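Workshop notes, two-arm assembly bench. Revised 25th November after the dropped-part fault on the Drusta cell. Corrections to Marcelle Arnaud.

# Grip faults, cable drag and safe recovery: bench tips

These tips apply to any small bench where two arms with fingered hands place light parts into fixtures on a shared board. Most of them came out of one fault that took too long to find. The fault is described first. The tips follow in the order they would have helped.

## The fault

During a peg placement run in September, the left hand began releasing parts early. The program reported a good grip, the arm started its lift, and the part fell back onto the board before the wrist cleared the nearest fixture. The first drop was logged at cycle 387. After a restart the cell ran clean for 100 cycles and then dropped two parts in a row.

The controller showed no alarm. Finger current was inside limits at every closure. The operator replaced the fingertip pads, which were worn, and the fault went away until the next morning. Replacing the pads had nothing to do with it. The arm had been powered down overnight, and the cable had settled in a different position.

The cause was cable drag at the left wrist. A tie had been pulled tight one joint too far up, leaving too little slack for the last part of the wrist rotation. At the end of travel the cable pulled on the hand connector and the position signal from the thumb joint dropped out for a few milliseconds. The hand controller held the last good value, the thumb relaxed, and the part was let go. By the time the log sample was written, the signal had returned.

## Cable routing

Route for the full range of the joint, including the positions the current program never uses. Programs get edited. The cable stays where it was.

- Move each joint by hand, power off, from stop to stop. Watch the cable the whole way. It should never go straight between two ties.
- Place ties on the rigid segment on either side of a joint. Do not tie across the joint.
- A hanging loop under the forearm is acceptable if it clears the fixtures at the lowest hand position. Check this with the hand on the board.
- Mark the cable at each tie with a paint pen. If the mark has moved, the cable has slipped.
- Cut tie tails flush. A sharp tail will cut a finger or a jacket.

Do not use electrical tape as strain relief. It creeps when warm.

## Board layout and reach

A crowded board turns a small drop into a jam. When the hand works low over the parts, the clearance that matters is between the knuckles and the next fixture, and that figure changes with wrist angle. Check it at the angle used for the pick and again at the angle used for the retreat.

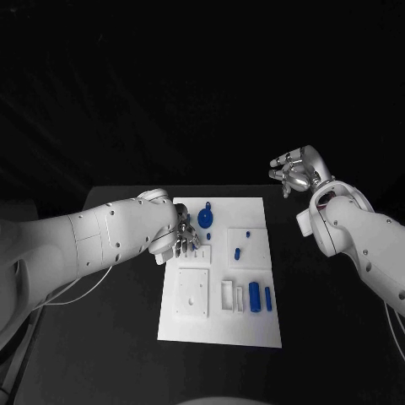

The idle arm needs a defined park position as well. On the Drusta cell the park position was taught by eye and never written down, so it drifted a little each time someone re-taught it. Teach it once, high enough that a falling or rolling part cannot reach the fingers, and save it under a name that will not be reused. Ours is called PARK_HI. The old positions were deleted.

Cylinders need more attention than pegs. A peg that falls over stays close to where it fell. A cylinder on its side will roll until something stops it, and the thing that stops it is usually a fixture the other arm is about to visit. Where the process allows, stage cylinders in a holder. Where it does not, put a low strip on the downhill side of the board. Every bench has a downhill side. Find it with a level, or set a bearing ball on the board and let go.

Fixtures with slots collect chips and broken peg ends. Blow them out from the end of the slot. Air from above packs the debris tighter.

## Checking a grip before the lift

Finger current alone does not prove that a part is held. A finger pressing on the board, on a fixture wall or on another finger will read much the same as a finger pressing on a part.

1. Close the hand and record the position of each finger joint.
2. Compare with a stored closure for that part. Keep one set of values for each part. A thin cylinder and a thick one must not share a window.
3. Raise the hand by 2 mm and stop.
4. Read the joint positions again. A change means the part slipped, or the signal is bad. Treat both as a fault.
5. Continue the lift only if both readings agree.

The short stop in step 3 costs very little cycle time. On our cell it would have caught the September fault on the first drop.

Sample the finger signals faster than the main log. The Rirgate logger on this bench was set to one sample every 800 ms, far too slow to see a dropout. We left the main log alone and added a separate buffer on the hand controller that saves only when a fault is raised. If the controller has an option to hold the last value on signal loss, turn it off and make signal loss a fault. This one setting hid the problem for the whole first week.

## Recovery after a dropped part

Most of the risk on a light bench is in recovery. The parts are small, the arm has stopped, and it is tempting to reach in.

- Press the stop before opening the guard. A paused program is still live. It may be waiting on a timer or on the other arm.
- Confirm that both arms are stopped. On a shared board each arm may have its own controller, and a fault on one does not always stop the other. Ours did not until the two stop circuits were wired together.
- Look at the hand before touching it. If it is still closed on a part, the fingers may open or close when power comes off. Test this once on your own hand model, with a dowel, and write the result on the guard.
- Use plastic tweezers or a wooden dowel to free a part from under the fingers. Do not use a screwdriver. It marks the finger segments and can bridge contacts if a cover is missing.
- Remove every loose part. Do not push one back into its place and resume. The program does not know how it is seated.
- Return the arms to park one at a time at reduced speed, starting with the one that is higher.

Resuming in the middle of a cycle should need a key or a password. The Aliyu panel allows it from the front screen by default. We moved it to the maintenance menu.

## Openings and covers

Wrist housings often have an opening for wiring. Keep loose sleeves, rags and cable ties away from it. Inspect the wires inside with a flashlight during the weekly check, looking for flattened insulation and shiny spots where a wire rubs the housing. Do this with power locked out. Do not pull on a wire to see if it is tight. If a connector is suspect, unplug it, look at the pins, and plug it back in until the latch clicks.

Screw recesses in the arm covers fill with dust. That is harmless. A missing screw is a fault, and the screw should be found before the cell is run again. In one case at the Grirnasdale shop it had fallen into the elbow.

## Lighting and background

If a camera is used to locate parts, keep the light fixed and keep the table surface dull. A dark cloth or painted panel behind the bench removes a lot of false edges. Fasten cloth at the top and bottom so that it cannot be drawn toward the arms by a fan or a passing cart. White parts on a white board are hard to locate by any method. Paint the part or change the board. Tuning the threshold will hold until someone changes a lamp.

Glossy boards also reflect the fingers. If the vision result jumps when the hand comes near, try a sheet of matte film before changing any software.

## Order of checks for an early release

Work down the list and stop at the first failure. Change one thing, then run a full batch before changing another.

1. Cable slack at wrist and elbow, full range, by hand.
2. Hand connector: latch, pins, jacket entry.
3. Hold-last-value setting on the hand controller.
4. Stored closure values for the part in use.
5. Fingertip pads.
6. Pick position against the fixture, at working temperature.
7. Part size. Measure five from the current batch and five from the last good one.

Pads are fifth on the list on purpose. They are easy to change and they always look worn, so they get blamed early. Log the change when it is made, with the cycle count.

## Open items

The replacement cable for the left arm has a softer jacket and a longer tail. It has been fitted, but the routing marks have not been transferred. The right arm still has the original cable and should get the same hand check at both wrist stops before the next long run. The short stop in the lift has been added to the peg program only. The cylinder programs still lift in one move.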